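Plistwood shared room guide
Section 4: Clearing the round table into the wire basket
Last changed 29/04/2023

You've got the shelves up (section 3) and the chairs are where you want them, so on to my favourite bit of the whole room, the big round table. I chose the dark teal glossy top and I'd choose it again, but it shows every fingerprint and every crumb, and it needs clearing properly before anyone lays out a jigsaw or a sewing pattern on it. I do it with one black wire basket and it takes me 7 minutes if I don't stop to read old labels.

What you need

The wire basket (I call it the Engström, after the shop it came from)
A soft dry cloth, the lint-free sort if you have one
Something to tie up a cable – a bit of ribbon will do

Before you start

Switch the lamp off at the wall and let it cool. I leave mine for 30 minutes if it's been on all evening, and I use the time to flatten boxes. Pause whatever the speaker is playing too, or you'll give yourself a fright when you catch the volume.

Steps

1. Wipe the underside of the basket. Grit gets caught in the mesh and then you drag it across the gloss, and I have one long scratch from January to prove it.

2. Put the basket down on the table. Lift it into place, please don't slide it! Leave yourself enough room at the near edge to lean your arms.

3. Tablet first. Stand it up at a bit of an angle so you can get your fingers behind it later. It can lie flat, but then everything else ends up on top of the screen and you'll be cross with me.

Caution: never put a tablet in face down on bare mesh. If it has to lie flat, put the cloth under it.

4. Next the tape. Lay the roll on its side, flat face up. Standing on its rim it rolls about every time you move the basket, and it always rolls into the lamp.

5. Then any small round bits, such as coasters and lids. These go on the floor of the basket in the open, where you can see them. Check they're bigger than the gaps in the mesh (I lost a lovely button that way).

6. Now the little table lamp, the one with the white shade and the brassy base. We call it the Flement. Hold it by the base and put it in a back corner, upright. Don't pick it up by the shade. The shade will hold for a while, and then one day it won't.

Note: if you'd like the lamp on while the basket lives on the table, that's fine, just keep cloths and paper away from it and feed the cable out over the side so nothing sits on it.

7. Leave the speaker where it is. It's heavier than it looks and it's happiest on its stand. Do look at the cables though. Run them so they don't dangle over the edge of the table, then tie up whatever's spare in a loose loop. Tight little bundles are bad for the thin ones.

8. Wipe the top in big circles, starting in the middle and working out to the rim. Dry cloth first, barely damp if there's jam involved, then dry again.

Caution: no spray polish. It goes smeary on the teal and it makes the surface so slippery that the basket goes for a wander.

Where it all goes next

The basket can stay on the table if you only need half of it. If you need the lot, unplug everything, use both hands, and carry it over to the Ivar shelf (second one up, you'll see the gap I've left). Take the lamp out and carry it separately. I know it's two trips, I've tried it in one and I don't recommend it.

Little bottles, hand cream and that sort of thing live on a side table and never go in the basket. One leak and you're cleaning wire mesh with a toothbrush.

Flattened boxes can lean against the wall by the table. I keep 4 at most, and anything over that goes out with the paper. Bags on the floor are up to you, but do leave a path round the table wide enough for someone who can't see their feet over a basket.

If something isn't right

The basket rocks: one of the wires underneath has bent. Turn it over on a towel and press it back gently with your thumb.

The speaker has gone quiet: you've tugged the cable while you were tidying. Push it back in at the speaker end before you go crawling about looking for the socket.

The tablet keeps sliding down: wedge the tape roll up against its foot. It works beautifully, and it's the only reason I still own that much tape.

Section 5 is the side table and the cushions. 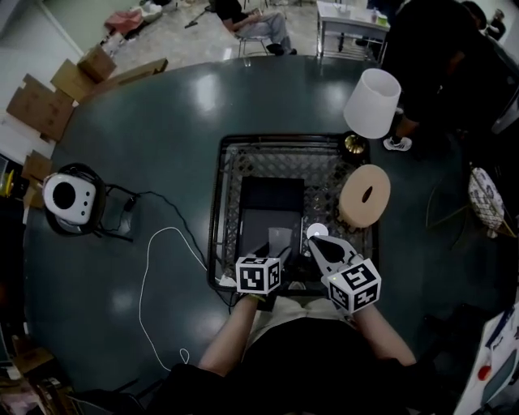
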